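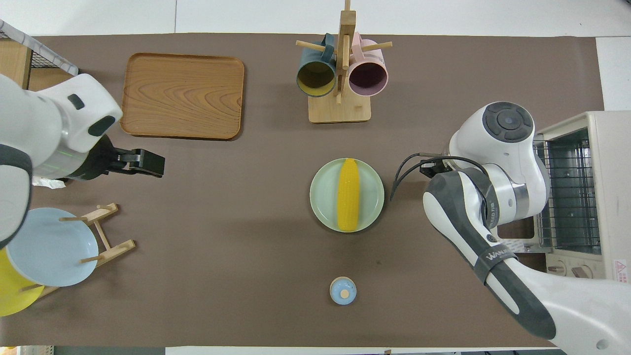
Table setup for the corn set. Green plate in the middle, mug tree at the back, dish rack on the left.

Pronness Tableware Set, README

last edited 2018-03-17

What this is

Pictures and notes for a small collection of kitchen things laid out on a brown table. Plates, mugs, play-size and full-size food, racks, trays, little pots with lids. Laying the table, clearing it, putting stuff back where it goes. Everyday kitchen jobs, nothing fancy.

1,271 pictures total. 800 in the main folder, the rest split over the two smaller ones (see Folders). Every picture has a row in the item list.

Folders

main/ 800 pictures, food on plates, racks and mug tree somewhere on the table
clearing/ 300 pictures, table partway cleared
odds/ 171 pictures, everything that didn't fit. Lids on the wrong pots, plates stacked, mugs upside down
notes/ text files, one per layout
items.csv the item list, read the next bit before using it

Item names

Please use these and only these. The old names (Clomach names) are still in some of the notes files, will get to them.

plate_green: round, pale green. Usually the one the food goes on.
plate_blue: pale blue. Lives in the dish rack.
plate_yellow: yellow. Also dish rack, behind the blue one.
mug_teal: dark teal outside, mustard yellow inside
mug_pink: pink outside, mauve inside
mug_tree: wooden, square base, one post, dowel arms
dish_rack: wooden, dowel pegs
tray_wood: rectangular, wavy grain, raised rounded edges
pot_lid_blue: small round light blue container, lid has a beige knob. Lid and pot count as ONE item when the lid is on, two when it's off
corn: yellow ear of corn

Colors are as seen in the pictures. The green plate gets called "mint" in Clomach and "celery" in the Womus sheet. Same plate. Don't make a new name for it.

Layouts

There are 9 layouts. A layout is just where the furniture of the table goes (racks, tree, tray), the small stuff moves around on top of that.

The corn one, which is the one at the top of this file:
- dish rack along the left edge, blue and yellow plates upright in it
- mug tree top center, teal mug on the left, pink on the right, both hung by the handle with the opening facing front
- tray upper left, long way doesn't matter
- green plate center, corn on it, pointing up and down the plate
- blue pot below the plate, lid on

The other eight are written up the same way in notes/. Layout 4 and layout 6 are nearly the same, only the tray is on the other side. Kept both.

How things should sit

Corn: ear is nearly as long as the green plate is wide. Center it or an end hangs over the rim and it rolls. If it's crooked, fine, write "crooked" in the row.

Mugs: handle goes over the peg all the way. Half-hooked mugs go in odds/, not main/.

Plates in the rack: one plate per gap. Two in a gap scrapes the glaze, please don't.

Pot: lid pushed down. A lid sitting at a tilt counts as off.

Tray: empty unless the notes say otherwise.

Clearing order

Same every time so the clearing/ pictures line up.

food off the plate first
plate to the rack
pot onto the tray
mugs last, if they came down at all

In 9 of the early ones the pot went before the plate. They're marked in items.csv with an x in the last column.

The item list

items.csv columns: picture, layout, item, where, state, x

"where" is one of: table, plate, rack, tree, tray, off. "where" means what the thing is touching, so corn on a plate on the table is "plate".

"state" is free text. Keep it short. "on", "off", "crooked", "upright", "stacked" cover nearly all of it. There are some spelling variants in there (uprihgt, mostly), search loosely.

Things you can't see well because something is in front of them still get a row. Put "part" in state. The plates in the rack get this a lot.

Known problems

Green plate and blue plate look close in the darker pictures. Checked by hand in main/, not in odds/.

Some rows say mug_blue. There is no mug_blue. It's mug_teal.

Layout 7 notes are missing the tray. Tray was there, upper left.

clearing/ has a run of pictures where the lid is listed as "on" after the pot is on the tray. Not sure about those yet, treat as unknown.

The Ozoliņš napkin pictures are not in this release. The row numbers skip where they used to be. Leave the gap, other peoples' scripts depend on it.

Good for

Sorting and naming kitchen items, table laying, working out what's put away and what isn't, before/after pairs (use layout number to match them up).

Not good for

Anything about food itself. It's the same corn the whole way through. Sizes either, nothing was measured.

Changes

Dropped the napkins. Renamed plates. Merged the Womus sheet into items.csv and fixed the duplicate rows from that.

To do for June: finish swapping out the Clomach names, second pass on odds/, put the tray back in the layout 7 notes.

Use

Free to use and change. Keep this file with the pictures and say Pronness Tableware Set somewhere. If you find a wrong row send the picture number and the item name, thats enough to fix it.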